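# Ein Apfel, ein Teller, ein dunkles Tuch: Apfelwochen in Rutstead beginnen im September

**Rutstead** - Wer in diesen Tagen am alten Lesesaal in Rutstead vorbeikommt, der riecht es schon auf der Treppe: Die Apfelwochen stehen wieder vor der Tür, und wie in jedem Jahr bekommt die Frucht dort einen Auftritt, den man sonst eher einer Porzellansammlung zutrauen würde. Ein weißer Teller, ein dunkelgraues Tuch, eine helle Wand dahinter, mehr soll es nach dem Willen der Veranstalter nicht sein.
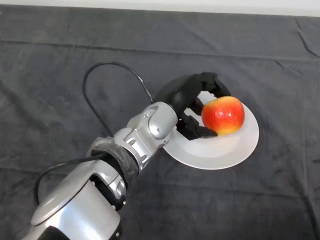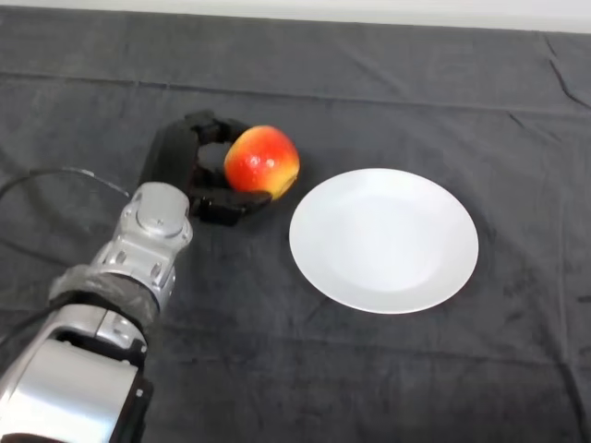
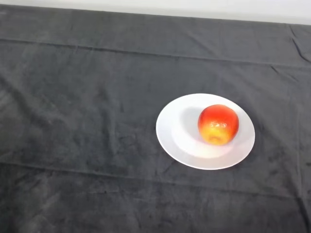

Die Schau, die im September eröffnet wird, ist inzwischen die fünfte ihrer Art, und sie ist mit den Jahren ordentlich gewachsen. Angefangen hatte alles mit ein paar Körben aus den Gärten der Nachbarschaft, die man auf zwei zusammengeschobenen Tischen ausbreitete, und mit einer großen Kanne Kaffee. Diesmal sind 93 Sorten angemeldet, von den ganz frühen, die man am besten gleich unter dem Baum isst, bis zu den harten Lageräpfeln, die sich vor Weihnachten gar nicht erst anzuschneiden lohnt. Mehr als 2.000 Äpfel werden dafür in den kommenden Wochen angeliefert, sortiert, mit Namensschildchen versehen und - das gehört nun einmal dazu - am Ende auch aufgegessen.

Babatunde Akpan leitet die Apfelwochen seit dem ersten Jahr und hat sich auch in diesem Sommer wieder durch die Gärten der Umgebung gefragt, oft mit dem Fahrrad und meistens mit einer viel zu vollen Tasche auf dem Rückweg. „Die Leute sagen am Gartenzaun immer zuerst, sie hätten gar nichts Besonderes“, erzählt er. „Und dann gehen sie hinters Haus und kommen mit einem Apfel zurück, den ich seit Jahren nicht mehr gesehen habe, und wir stehen noch eine Stunde da und reden über die Großmutter, die den Baum gepflanzt hat.“

Dass jede Sorte mit einem einzelnen Apfel auf einem eigenen Teller vorgestellt wird, ist eine Eigenheit der Rutsteader Schau, an der Akpan sehr hängt. In den ersten beiden Jahren lag das Obst noch in Schalen, bunt gemischt und üppig, und es sah auch wirklich hübsch aus, wie er gerne zugibt. Nur liefen die meisten Besucher daran vorbei, nickten freundlich und steuerten den Kuchen an. Seit die Äpfel einzeln liegen, bleiben die Leute stehen, beugen sich vor und entdecken die kleinen hellen Punkte auf der Schale oder den Übergang von Rot zu Gelb, den man beim Einkaufen ja selten eines zweiten Blickes würdigt.

Über die Unterlage ist im Organisationskreis lange und mit einiger Leidenschaft gesprochen worden. Weiße Tischdecken fielen durch, weil der weiße Teller darauf einfach verschwand, und ein kräftiges Grün, das jemand vom Sommerfest übrig hatte, machte aus jedem gelben Apfel einen blassen. Geblieben ist das Dunkelgrau. Es schluckt das Licht, es lässt die Farben der Frucht in Ruhe, und es hat nur den einen Nachteil, dass man auf ihm jede Falte sieht und jeden Strich, den eine Hand darüber gezogen hat. Wer beim Aufbau hilft, bekommt deshalb außer dem Kaffee auch eine Kleiderbürste in die Hand gedrückt. Gebügelt wird erst am Vorabend der Eröffnung, und zwar von links und lauwarm, darauf legt Akpan Wert.

Auch das Geschirr hat seine kleine Geschichte. Das Haushaltswarengeschäft Plallero, das seit Generationen an der Ecke zum Markt liegt, stellt für die Apfelwochen 100 Teller zur Verfügung, allesamt rund und weiß und ohne jedes Muster. Nach der Schau werden sie gespült und gegen eine Spende abgegeben, und wer im vergangenen Jahr zu spät kam, erinnert sich vielleicht noch, dass schon am frühen Nachmittag keiner mehr zu haben war. Der Erlös geht auch diesmal in neue Bäume für die Streuobstwiese am Weg nach Bustby, wo im Herbst gepflanzt werden soll, sofern der Boden bis dahin nicht zu nass ist.

Neben dem großen Rundgang gibt es wieder die beliebte Bestimmungsecke. Dort kann man Äpfel aus dem eigenen Garten vorbeibringen und sich sagen lassen, um welche Sorte es sich handelt oder wenigstens handeln könnte. Die Veranstalter bitten herzlich darum, von jedem Baum mehrere Früchte mitzubringen, ungewaschen und mit Stiel, und die Tüten zu beschriften. Im letzten Jahr standen am Ende des Tages einige davon herrenlos unter dem Tisch, und so gerne man die Äpfel zu Mus verkocht hat, so leid tat es allen um die Auskunft.

Für das leibliche Wohl sorgt das Café Ojo, das an allen Öffnungstagen Apfelkuchen vom Blech, Apfelbrot und eine warme Suppe mit Sellerie und Apfel anbietet - letztere war bei der Probeverkostung so schnell verschwunden, dass der Topf nun eine Nummer größer ausfällt. Kinder dürfen am Nachmittag selbst Saft pressen und sollten dafür nicht gerade ihre besten Sachen tragen.

Der Lesesaal öffnet jeweils um 10 Uhr, der letzte Einlass ist um 16.30 Uhr. Der Eintritt bleibt frei. Äpfel für die Ausstellung werden noch bis kurz vor der Eröffnung am Seiteneingang angenommen, am liebsten vormittags, und wer einen Korb oder eine Kiste zurückhaben möchte, schreibt bitte seinen Namen darauf.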